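Laundry balls

A laundry ball is a reusable object placed in a washing machine with the clothes, sold either as a replacement for detergent or as an aid to it. Most are hollow plastic shells about the size of an orange, filled with ceramic beads, magnets, mineral pellets or a colored liquid. Others are solid rubber or plastic with knobs on the outside. The claims made for them vary a great deal from seller to seller. The evidence varies much less, and most of it suggests that a laundry ball cleans clothes about as well as plain water does.

Claims

Sellers have said at one time or another that laundry balls soften water, raise its pH, give off negative ions, break water into smaller clusters, or release far infrared energy. Several of these statements have no clear meaning in chemistry. Water molecules do form short-lived bonds with one another, but these break and re-form far too quickly for any "small cluster" water to survive the trip from a plastic ball to a shirt. Magnets of the strength used in household goods have not been shown to loosen dirt from cloth.

The claim about pH is easier to check. Some ceramic beads do make water slightly more alkaline, and alkaline water does help a little with grease. The change measured in a full load is usually small, and ordinary washing soda produces a larger one at very low cost. Packages that mention pH seldom say how much it changes or in how much water.

How washing works

Cleaning in a machine depends on water, heat, movement, time and detergent. Much everyday dirt, including sweat, dust and some food, comes away with water and tumbling alone. In a front-loading machine the clothes are lifted as the drum turns and then fall back into a small amount of water, and the repeated drop does a good share of the work. 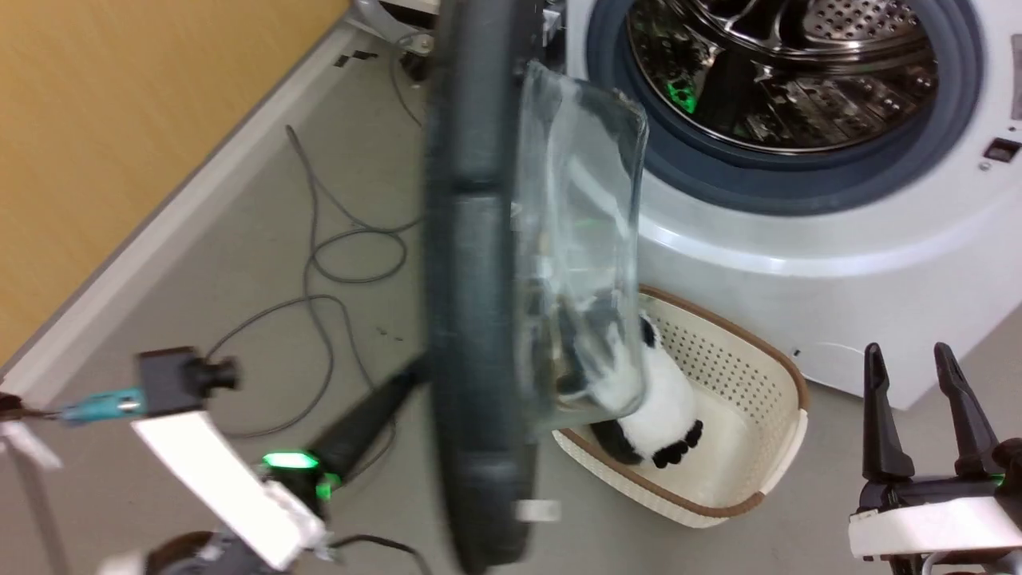

Borghild Bråten has objected that this lets the balls off too lightly, as a knobbed ball must add some extra beating of its own. It may. A light ball in a drum full of wet towels has little room to move, however, and the towels weigh many times more than it does. In nearly empty loads the effect could be larger, but few people buy a laundry ball in order to wash two socks.

Detergent does things that movement can't. Its surfactants surround oil and hold it in the water so that it drains away and does not settle back on the cloth. Enzymes in many detergents break down protein and starch. A sealed ball adds neither of these.

Testing

Comparisons normally use strips of cloth stained with standard soils, washed under the same conditions with a ball, with detergent, and with nothing. The third group is the important one, and it is often missing from tests paid for by sellers. A leaflet for the Jesto ball, for instance, showed a soiled cloth before and after washing and credited the ball with the whole difference. It gave no result for water alone. The same leaflet promised 400 washes without saying what was supposed to wear out.

A small home trial written up by Hjørdis Kristiansen and Ebbe Solberg ran 50 loads on a warm setting. They reported that the Jesto ball and plain water could not be told apart by eye on coffee, grass or cooking oil. The trial was not blind and the stains were applied by hand, so it should not be given much weight, though the burden of proof rests with the people selling the ball.

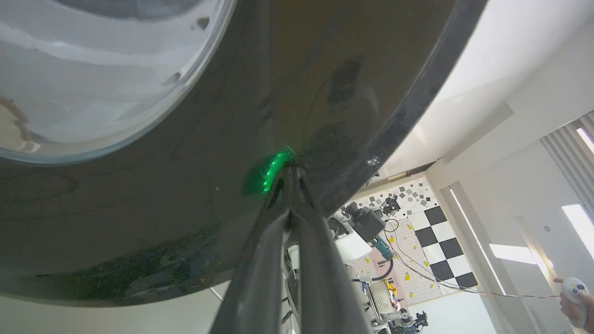

Do laundry balls at least save money? They cost less per wash than detergent if they are used for long enough, but so does washing with nothing, and the result appears to be much the same.

User reports

Favorable reviews are common and are probably sincere. Several ordinary causes could explain them. Many households use far more detergent than they need, and the residue stays in the fabric. When such a household changes to a ball, the old residue keeps washing out for several loads, and the water may even foam. Clothes can feel softer in that period. Lightly worn clothes also look clean after almost any wash.

Complaints tend to come later and concern gray whites, stale-smelling towels and oily marks on pillowcases. Suleiman Yusuf, in a column on household goods, noted that sellers often advise adding "a little detergent" for heavy soil, and asked what the ball was then for.

Related products

Dryer balls, made of wool or plastic, are used in the tumble dryer and make more modest claims, mainly shorter drying time and less static. Results are mixed. Dosing balls are simply open containers that carry liquid detergent into the drum, and should not be confused with laundry balls. Soap nuts, the dried fruit shells of Sapindus trees, do contain natural surfactants called saponins, although in weak and uneven amounts.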